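Subject: Re: [Vonham-Runes] Reversed stones - do you read them or not?
Posted to: Vonham Rune Circle list
Tuesday, 9.40 pm

> I've had my Ravn set since July and I'm still stuck on reversals. The
> little book says an upside-down stone means the energy is blocked. The
> Mosberg book says it means the same thing but quieter. My sister-in-law
> says I'm holding the bag wrong. When I cast three stones last week two
> were upside down and the third is one of those that looks the same
> either way, so I got no sense out of it at all. What do the rest of you
> do? And does it matter that mine are ceramic?

I've kept a casting diary for longer than I care to admit, and it now stands at 1,082 entries, most of them about work and a worrying number about the boiler. So I can at least tell you what I do, if not whether it's right.

I read reversals, but gently. For the first couple of years I took them as the Ravn booklet has them, blocked this and thwarted that, and I went about in a state of permanent dread. There are only so many mornings you can be told your journey is obstructed before you stop leaving the house. Then I went over to the Mosberg way, where upside down is the same stone with its voice lowered, and I slept better. I can't say my luck changed. The boiler certainly didn't.

These days I look at where the stone lands before I look at which way up it is. If it's close to the middle of the cloth I take it as something I can do something about, and there a reversal makes me stop and think. If it has rolled off towards the skirting board I take it as weather. I once had a reversed Raidho go under the fridge and decided on the spot not to drive to the coast. It rained, for what that's worth, though it was a bank holiday, so you could have had that from a teabag.

On the ones that look the same either way: a fair few of them do, and the usual trick is to call them reversed if they land face down. I don't. Face-down stones I leave where they are and don't turn over until the next day. Some people on here think that's superstitious, which made me laugh, given what list we're on.

Ceramic is fine. Mine are wood, I've used glass, and there was an evening in the upstairs room when we cast with bottle tops because the person with the key to the cupboard had gone to Spain. One of the better readings I've had. The only thing I'd say against ceramic is that it chips if you cast on a hard surface, so put something down first. A folded tea towel will do. You do not need the hand-dyed casting cloth, whatever the shop tells you. I have the hand-dyed casting cloth. It ran in the wash and I now have pink pillowcases.

If you want to settle it for yourself, do a month of one stone each morning and write down two readings for it, one with the reversal and one without. Don't look back until the end. I did this with the Jatska set and one set of notes read like someone I'd like to have tea with, and the other like a letter from the council. I kept the first.

One more thing, as it came up last time. The blank stone. Please can we not start on the blank stone again. The last thread ran to 158 messages and two people left for the pendulum list. If your set came with one, use it or keep it as a spare for when you lose Isa down the sofa.

As for your sister-in-law, there is no wrong way to hold the bag. Upside down with the drawstring open, perhaps.

Bring the stones on Tuesday if you're coming, I'd like to see the glaze.
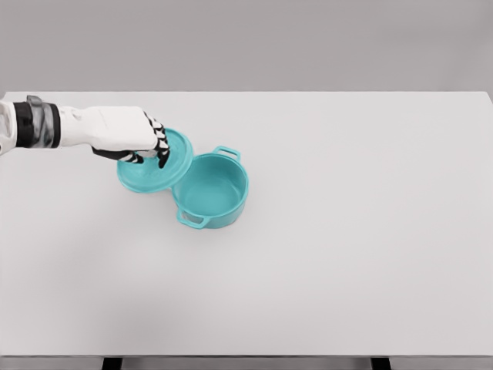
Comments (4)

mossandmugwort
I've always read face down as "not yet". Reversed AND face down I put back in the bag and pretend it didn't happen.

old_ash
The blank stone is perfectly traditional if your tradition began in a gift shop.

quietcaster
Trying the two-notebook thing from tomorrow. Is one stone enough though? I usually pull three and get muddled by the second.

mossandmugwort
One. You'll want to pull another to explain the first. Don't.

Shared 100 times | 3,887 views

Vonham Rune Circle list archive | Contact the list owner | Messages are copyright of their authors | Back to top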